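Guides > Counter automation > Splitting a shift with a two-arm station

Once a two-arm station goes onto a snack counter, the shift sheet written for people alone stops working. Some lines belong to the arms, some stay with staff, and a few have to be handed over at a set point. The steps below cover rewriting the sheet for a packing-and-cooking table of the kind Prunavora runs at its Eltden site.
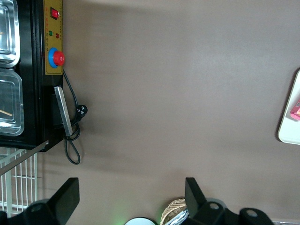
By the Pririrum operations desk
Role: workplace procedures, counter and kitchen stations

Before you start

You need the current shift sheet, the station's item list, and one person from each shift who has worked the counter by hand. Set aside a Friday afternoon or another slow period. Do not rewrite the sheet from the item list alone. It records what the arms can pick and says nothing about who wipes down, restocks or answers a customer.

Step 1. Sort the tasks

Copy every line of the old sheet into one of three columns: arms, staff, handover. Picking a packet and placing it on the order tray goes under arms. Opening cartons, checking dates and anything involving a cleaning product goes under staff. Restocking is a handover, as a person has to enter the reach of the arms to do it.

Expect disagreement on the cooking lines. At Eltden, loading the pan stayed with staff for the first 4 weeks, then moved to handover.

Step 2. Assign the appliance

The heating appliance has its own rocker switch and its own emergency stop. Pressing the stop on the appliance must not be assumed to stop the arms, and the arm stop must not be assumed to cut power to the appliance. Write both on the sheet as separate lines, with a named position against each - "counter lead", for example, and never "whoever is nearest".

Add two checks at opening:
- Appliance switch off before the plug is connected.
- Cord clear of the area where the grippers work.

Step 3. Fix the layout

The arms tolerate small shifts in position. People restocking in a hurry produce large ones. Agree on a place for each basket, rack and tray, and keep to it across shifts.
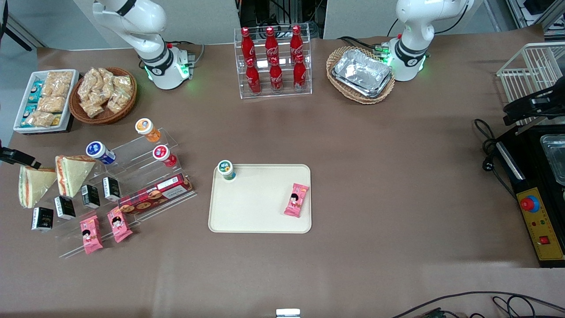
A new hire will tend to fill the nearest gap first, so the sheet should name the order: bottles, bagged snacks, sandwiches, foil trays, then small packets. Leave the order tray clear of stock at restock time.

Step 4. Define the handover

Use the same four actions every time:
1. Staff member calls the restock and presses hold in Pascu, the station software.
2. Arms return to the raised rest pose.
3. Staff member restocks and steps back.
4. The same person releases the hold.

The last line matters most in practice. Of 351 holds logged at Eltden in May, 159 were released by someone other than the person who placed them. The station now asks for the same badge at both ends.

Step 5. Review the jobs, then the sheet

Counter staff pick less and supervise more. The work is lighter on the hands and harder on attention, and long stretches of watching are tiring in their own way. Rotate the counter lead every two hours. If hours are cut from the counter, state on the sheet where they went; at Eltden they moved to prep and deliveries.

Repeat the review after the first month, with both shifts present, and again whenever an item is added to the list.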